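Plostov publishes service schedule for its two-armed bathroom robot

15th July — Plostov has released the full setup and service schedule for Moden, its two-armed robot for cleaning and restocking bathrooms in small hotels. The schedule applies to every Moden unit under contract and replaces the short checklist that shipped with the first machines.

The document runs to 21 pages and is written for the people who look after the robot on site. It covers first installation, the weekly check, gripper changes, arm calibration and what to do after a fault stop.

"The old checklist told you to inspect the arms and left it there," said Yamila Zapata, who leads field service at Plostov. "We were getting calls from sites asking what they were supposed to be looking for. Now it says which joint, how much play is allowed, and when to stop and phone us."

Under the new schedule, a site technician checks both wrists once a week with the robot powered down and the arms in the service position. Finger pads are replaced after 4 weeks of normal use or sooner if the surface has gone smooth. The collar below each gripper is wiped with a damp cloth and dried. Solvents should not be used on it.

Arm calibration is now done in two stages. The first takes place at the dock, where each arm touches a fixed set of points on a plate supplied with the unit. The second takes place in a simulated bathroom, where the measured values for that robot are loaded and the arms are run through their reaches before the machine goes back on the floor. 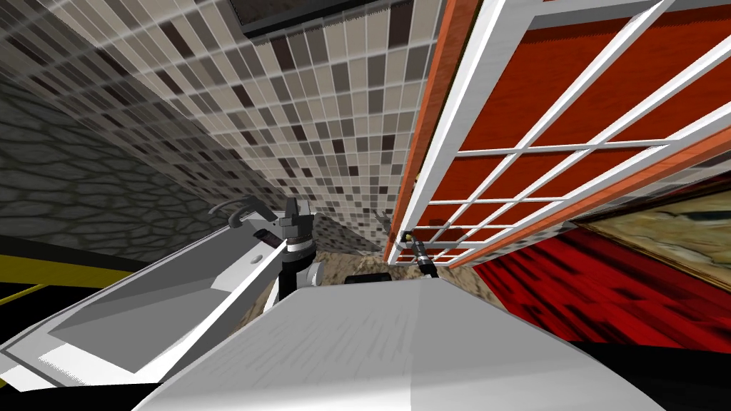
Plostov added the simulated stage after a trial at the Insaurralde guesthouse group last October. During that trial, one unit passed its dock calibration and then stopped short at doorways because an offset in the left shoulder had been entered with the wrong sign. The fault took most of a day to find. Run in simulation, the same wrong value shows up in the first few minutes.

The simulated check has 8 routines, including reaching over a sink, working beside a door frame and picking up small items from the floor. A technician can start it from the service tablet. If any routine fails, the robot stays locked at the dock until the values are corrected and the whole set is run again.

"Please don't skip the rerun," said Vicente Tapia, the engineer who wrote the calibration chapter. "People fix one number and assume the rest is fine. The shoulder and the wrist depend on each other, so a change in one means both arms get checked."

Gripper repairs remain limited on site. Technicians may change finger pads, the pad screws and the wrist cable. Anything inside the wrist link goes back to the Astine workshop, which handles all Moden repairs and keeps loaner arms in stock. Swapping a complete arm takes two people, and the calibration must be repeated in full afterward.

The service log has been changed as well. Entries are stored on the robot and copied to the tablet, so the record stays with the machine if it moves to another building. Paper logs already in use can be kept until they are full.

The schedule is free to current customers and can be downloaded from the service tablet under Documents. Printed copies can be ordered from Astine with spare parts.

Shares: 21 | Comments: 4

Related items
Moden finger pads: new part number
Astine workshop extends loaner arm program
Insaurralde trial: what we changed

Comments

dockside_tech
Does the pad interval restart if only one finger gets changed? We have been doing them in pairs.

Plostov Service
Pairs is correct. Log both and the interval restarts from that date.

R. at the inn
The wrist cable page is much better than the old one. Would still like a drawing of the clip.

marlow77
Ours is on the older tablet and I don't see a Documents menu. Is there an update first?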